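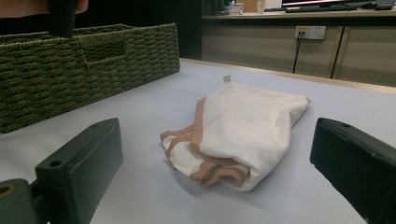
Why does cotton shrink more than polyester?
Cotton yarn is stretched during spinning and weaving. Water and heat let the fibers relax back to a shorter length. Polyester takes up very little water and is heat-set at the mill.

Unit 2: Care of woven cloth

Wash new cotton before you cut it. Measure the length before and after, and write both down. A 42 inch piece that loses 2 inches has shrunk nearly 5 percent.

Store finished pieces folded and out of the sun. 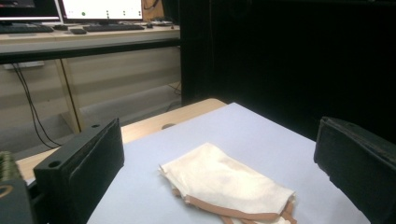 Folded white cloth on a paper-covered tabletop.

Read the Bundano mill handout before the next lab.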